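Looking after the hand-held gripper pairs
Workshop notes, Prellgate newsletter, 2024-01-23
Hussam Sabbagh

Three people have asked me since the last issue why the hand-held pairs come back to the workshop so often when the arm they teach hardly ever does. The short answer is that the arm is bolted down and the pairs are not. They are picked up, put down, lent out and carried home in rucksacks, and most of what goes wrong with them is mechanical, slow and easy to miss. What follows is the routine as it stands now. It replaces the sheet taped inside the Garnari cupboard door, which should be thrown away.

Marker cubes

The cube on top of each gripper gives us the pose of the jaws. If the cube moves on its mount, every pose recorded after that is wrong by the same amount, and the recording looks perfectly healthy. Last year we lost 1,645 episodes in this way before the offset was noticed on the arm, which closed its jaws beside the part every time and by the same distance.

Hold the gripper body in one hand and try to twist the cube with the other. There should be no play at all. If there is, take the cube off, clean both faces of the joint, refit it and tighten the screws in turn, a little at a time. Do not use thread lock on the plastic mounts. Two of them cracked in the autumn and thread lock was the cause in both cases.

Check the printed faces under a desk lamp. A scratch through the white border matters more than a scratch through the black, as the detector finds the outline first. Faces that have gone shiny from handling should be replaced. Wipe the others with a cloth dampened with water. Alcohol lifts the ink on the older print run, and the older run is still on the Karaki pair.

After any work on a cube, the pair must be recalibrated before use. Put the new values in the log with the pair name and your initials. Do not overwrite the old line.

Jaws and pads

Open and close each jaw fully ten times. It should move evenly, with no catch near the closed end. A catch is nearly always fluff in the slide, and short nylon bristles will shift it. Do not oil the slide. Oil gathers more fluff, gets on to the pads and changes how the jaws hold fabric.

The pads wear at the tip first. Change both pads on a gripper together, and change them on the other hand as well if the wear is plain to see. A new pad against an old one closes off centre, and the operator corrects for it without knowing. That correction ends up in the data.
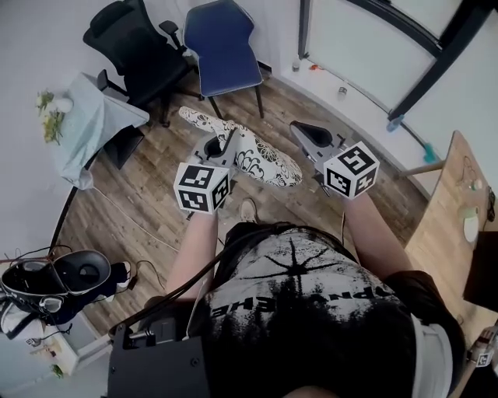 Soft goods are harder on pads than boxes and bottles are. Anything with a loose cover gets dragged as much as it gets lifted, and the dragging takes the surface off the rubber. For fabric work we now inspect the pads after every 400 episodes. For rigid parts the old interval, once a month, still holds.

The spare pads are in the second drawer. The ones in the unmarked bag are from Trudance's first batch and are too hard. Please leave them where they are until I have tested them against the current ones. They may do for the rigid work.

Cables

Most faults reported as tracking faults are cable faults. The usual place is the last few centimetres before the plug, where the cable bends each time the operator reaches forward. Run the cable slowly through your fingers from end to end and feel for a flat spot. Then plug it in, start the preview and flex it at each end in turn. If the preview stutters, cut the plug off before you put the cable in the bin. I have taken the same bad cable out of the bin and back into service once already, and would prefer not to do it again.

When dressing the cables on an operator, leave enough slack for both arms to reach fully forward and down to the floor. Check this with the operator bending over, as that is when the pull on the plugs is greatest. A cable that looks generous on somebody standing upright can be tight on the same person at work on a rug.

Body mounts

The screws on the body mount work loose with walking. Check them at the start of each day with the short driver and stop at firm. The threads go into a thin plate and will strip. Look at the strap where it passes through the buckle. If the weave has started to fur, change the strap. We have 12 in stock and they are cheap.

Working area

Clear the floor of spare cable before starting. Bright windows are worth a look as well. Strong light behind a cube turns the near faces grey in the preview and detection drops out for a few readings at a time. Turning the operator by a quarter usually cures it. Blinds cure it better, where there are any.

After a drop

A dropped gripper is out of use until it has been checked, however short the fall. Do the twist test, the jaw test and the cable test in that order, then recalibrate. Almost half of the drops last year left no visible mark and still moved the cube. Write the drop in the log. There is no blame attached to it and I would much sooner read about it there than find it in the poses.

Returning a pair

Both grippers come back together, with their own cables, in their own case. Left and right are not interchangeable between pairs, even where they look the same, as the calibration belongs to the pair. If you have swapped one, say so and leave a note in the case.

The Karaki pair will be out of service in February for new cube faces and a full set of pads. The Garnari pair stays available throughout. If you have fabric work booked for that month, please send me the episode count you expect so that I can order pads in time. Delivery on the last order was slow.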